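Plellden opens in-person introductions service for singles in Bamdale

13 October 2001

Plellden, the dating and introductions agency, has opened its second office, in Bamdale, and will begin taking members there straight away. The office will run the same service as the one in Zarden, where the agency has 1,598 members on its books.

The service is aimed at single adults who have tried personal ads, telephone lines or internet chat rooms and would like someone else to do the first round of sorting. New members come in for an interview lasting an hour, fill in a short form and agree what may be passed on to a possible match. No photographs are exchanged at that stage. Both people receive a short written profile and a first name, and a meeting is set up only if both say yes.

Nasrin Hosseinzadeh, who founded Plellden and will manage the Bamdale office for its first year, said the agency had been asked for a local branch many times.

"People were taking two buses to see us in Zarden and then being matched with someone who lived a few streets from their own front door," she said. "We had 501 enquiries from Bamdale and the villages to the north of it before we signed the lease."

What members are asking for

Plellden also publishes today the results of a survey of its members, carried out by post in June. Of the forms sent out, 1,298 came back completed.

The most common complaint about dating was being messed about over arrangements — dates cancelled on the day, calls not returned, a venue changed at the last minute. It came well ahead of money, looks or age. The second was not knowing what the other person wanted. Many wrote that they had spent months with someone before learning that one of them hoped for marriage and the other for company at weekends.

As a result the interview now includes a direct question on what the member is looking for, with space to answer in their own words. Answers may be changed at any time by telephoning the office. They are shown to a possible match before a meeting is agreed.

Members were also asked where they liked to meet for the first time. A café in the afternoon was the clear favourite. Dinner was unpopular with both men and women, mainly on account of how long it takes. Several people over 50 asked for a walk to be added to the list of suggestions, and this has been done.

Rodica Pascu, senior interviewer at Plellden, said the replies matched what she hears across the desk. "Most people are nervous and most of them are perfectly nice," she said. "They want to know that the other person will turn up, and what they are turning up for. If we can settle those two things beforehand, the rest is up to them."

Safety and privacy

Every member must show proof of identity and address at the interview. Surnames, home addresses and telephone numbers are never given out by the office. Members are asked to ring in after a first meeting, and anyone who receives a serious complaint is suspended while it is looked into. Interview notes are kept in a locked cabinet and destroyed when a member leaves.

Group evenings

From its opening the Bamdale office will hold a group evening twice a month, upstairs at the Nouri café. Numbers are limited to 15 so that everyone has a chance to talk to everyone else. Food is included. Members may bring one single friend who has not joined — the friend pays at the door and is under no pressure to sign up afterwards.

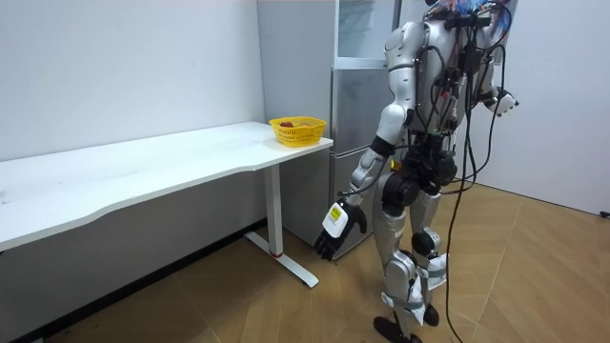

Simin Soltani said the evenings had suited her better than one-to-one dates, and that she had gone to four of them in Zarden before agreeing to meet anyone alone. "By then I had already sat next to him twice," she said. "I knew he was funny and I knew he was always late. It saved a lot of guessing."

Joining

Interviews in Bamdale are by appointment, including two evenings a week for people who work during the day. There is no charge for the interview, and the membership fee is paid only once an applicant has been accepted. Existing Zarden members may move their file to Bamdale free of charge, or ask to be matched from both offices.

Press enquiries to Gholamreza Tehrani at the Zarden office. Nasrin Hosseinzadeh is available for interview.

Ends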